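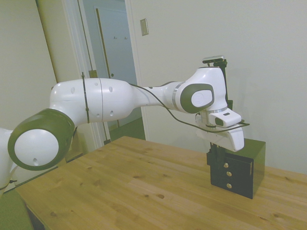 Ondomov to take back its gift boxes starting in November

Tea seller Ondomov will begin taking back its dark gift boxes in November and paying customers 90 cents for each one returned in good shape. The boxes will be checked, wiped down and filled again.

The plan covers all 56 Ondomov stores. Customers can hand in a box at the register during opening hours and do not need a receipt. The 90 cents can be paid in cash or taken off the next purchase. Boxes bought in earlier years will be accepted as long as the lid still opens and closes all the way.

Ondomov has sold loose tea in the boxes for several years, mostly around the holidays. The lid stands up behind the box when it is open, so the tins inside can be lifted straight out. Many customers keep the box for sewing supplies, letters or spare keys, the company said, but others told store staff they had three or four at home and no more use for them. The shiny finish cannot go in with ordinary paper recycling in most of the towns where Ondomov has stores.
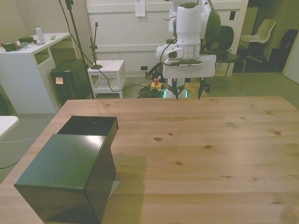
A dark green box with its lid open, on a wooden table.

A trial took place last winter at the store in Olvera. It lasted eight weeks, and customers brought back 400 boxes. Most could be used again after cleaning. The most common problems were dented corners and lids that no longer sat flat. Those boxes went back to the manufacturer, Drimora, which will also handle the damaged ones this fall.

Drimora has made one change to the box as a result. The corners on the new version are slightly thicker, and the paper liner can be pulled out and replaced. Old and new boxes are the same size on the outside and will be sold side by side at the same price.

Delivery company Trasiris will pick up returned boxes from the stores every Friday, on the same trucks that bring in new stock. Ondomov said no extra trips are planned.

Boxes with writing on them, missing lids or strong smells will not be paid for, though stores will still take them. Stickers should be removed before a box is brought in. Gift sets ordered by mail are not part of the plan for now, but the boxes they come in can be returned at any store. A sheet with the rules will be available at the registers.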